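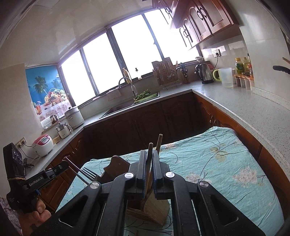

Dalia Kabbaj

Notes for the drainage talk, Alstead

Start with the Serkine driveway. 400 square feet of concrete pavers, laid in July, and by March the lower third had sunk almost 2 inches. Owner blamed the pavers. Pavers were fine. Pass one around if people want to see it.

Ask the room: who digs a test hole before quoting? Wait for hands.

Water has three ways to get under a driveway. It comes down through the joints, in from the side, or up from wet soil below. Most crews plan for the first one. At Serkine it came in from the side, off a garage roof with a downspout that ended at the edge of the base.

Slope. A quarter inch per foot, away from the house. Check it on the base as well as on the finished surface. If the base is flat, the water that gets through the joints sits there.

Base stone. Use washed, angular stone if you want it to drain. The stuff with fines packs harder but holds water. Say that both have their place and move on, or this will eat the whole session.

Compact in lifts. Vidar Haugen runs his crew at 6 inches loose per lift with the big plate. With a small plate, go thinner.

Fabric goes between the soil and the stone. On clay I would not skip it. Overlap the seams a foot or more.

Edge drain: perforated pipe, holes down, in stone, wrapped. It needs somewhere to go. At Hendton the pipe was put in correctly and then capped at both ends. Leave time for questions on this one.

Costs at Serkine: the repair took 66 labor hours. The downspout extension would have taken one person a morning.

Hand over to Åsmund Sundqvist for permeable joints. He needs the long table and the water jug.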